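Posts by Karla Ponce
March, 7.45 pm
Filed under: Home tech / Threads

We use cookies to remember your settings. Accept or manage.

1/ People keep asking me whether a robot can do the kitchen yet. I've spent the month reading test results and watching simulated runs from a small team at Clerar, so this is where I think things stand.

2/ Short version: it can do bits of it. Picking up one solid object and putting it somewhere flat is mostly fine. Anything with a lever, a hinge or a crumb is still hard work.

3/ The team's practice kitchen is rendered, so nothing gets broken. Soledad Ledesma set the chores. One is to put a roll in the toaster and push the lever down. Another is to move a pot out of the way of the wire baskets.
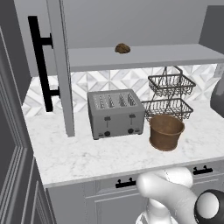
4/ Look at the toaster. Four long slots on top and two small levers on the front. You or I would do it half asleep. For an arm, the bread has to line up with the slot, go in straight and be let go at the right height.

5/ The pot overlaps the bottom basket from this side, so the arm has to come at it without catching the wire. Over 70 tries it managed the pot 45 times. The toaster lever it managed 8 times.

6/ Drawers are in between. A bar handle is easy to grip, but the arm needs to pull in a straight line and stop. Jacinto Cisneros tells me most of the failures are slips.

7/ And that's all simulated. A real worktop has grease on it, a tea towel in the way and somebody's post. I'd expect lower numbers at home.

8/ Shops look closer to me. Agustina Leiva runs the stockroom at Bermúdez and would happily hand over shelf filling tomorrow, as the boxes are all one size. She wouldn't let it near the bread counter.

9/ So I'm not buying one this year. I'll post the drawer results when Soledad sends them.

Get new threads by email once a week. Unsubscribe at any time.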